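The Slow Work of Getting a Floor Flat

March
By the Building Trades Desk
Print this article | E-mail this article

A concrete slab is never flat. It is flat enough for something, and the trouble in most renovation jobs starts when the slab was poured for one use and is then asked to serve another. The old Stircombe cold store was poured for pallets and hand trucks. Its new owner, the shelving firm Mavow, wanted narrow-aisle racking on the same concrete, and a narrow aisle magnifies every error underfoot. A small difference in height between the left and right wheels of a lift truck becomes a much larger lean at the top of the mast.

The survey was done on a grid, with readings taken at 1076 points. The results were plotted as a contour map, and the map showed what older slabs usually show. The middle of each bay was low. The edges along the joints were high, in some places enough to catch a shoe.

This pattern is called curling. The top of a slab dries faster than the bottom, the top shrinks, and the corners lift. Most of it happens early in the life of the floor, and once a slab has been in service for years the shape is more or less settled. That is useful to know before grinding. A high edge ground down too soon may keep moving, and the work has to be repeated.

There are two ways to correct a floor of this kind. The first is to take the high spots down with a grinder. The second is to bring the low spots up with a poured topping. Grinding is slow and dusty, but what remains is the original concrete, with its original strength. A topping goes down quickly and looks good the same afternoon. Its life depends almost entirely on the bond.
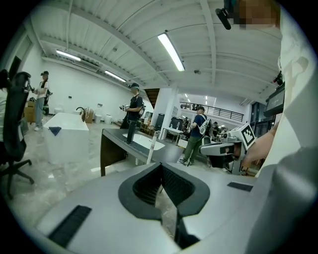

Hegazy, asked about toppings, was blunt: most of the failures he is called to look at come down to surface prep, and the product gets blamed for a floor that was never properly cleaned. He would rather see a cheap topping on a shot-blasted slab than an expensive one on old sealer.

The bond can be tested. A disk is glued to the cured topping, a ring is cut around it, and a gauge pulls straight up until something lets go. The number matters less than where the break occurs. If it occurs down in the old concrete, the bond is stronger than the slab. If the disk comes away with a clean underside, the topping was only resting there.

At Stircombe the decision was to grind the wheel tracks and leave everything else alone. Trucks in a narrow aisle follow a fixed path, so the rest of the floor has no effect on the mast. The specification covered 11 aisles. Joints were filled after grinding with a semi-rigid filler, slightly overfilled and then shaved flush.

Prondow, a smaller building on the same road, went the other way. Its floor had been patched many times since 2000 and the patches varied in hardness, so a grinder would have cut them unevenly. The whole area was blasted, primed and topped in two pours. The line between the pours was placed under a partition wall - a sensible choice, as a cold joint in a topping tends to show.

Both floors were surveyed again before the racking went in. Owners sometimes try to save money by skipping this step, on the grounds that the contractor has already checked the work. A second survey costs little next to a day of shimming base plates, and it gives the rack installer a drawing to work from.

Temperature is the remaining variable. Joints in a cold building open as the slab contracts, and a filler placed while the concrete is warm will pull away from one side when the building is brought down to its working temperature. The usual advice is to hold the room at that temperature for as long as the schedule allows before filling. Schedules seldom allow much, and a second visit to top up the joints should be priced into the job from the start.

Last updated: March, 2:00 p.m.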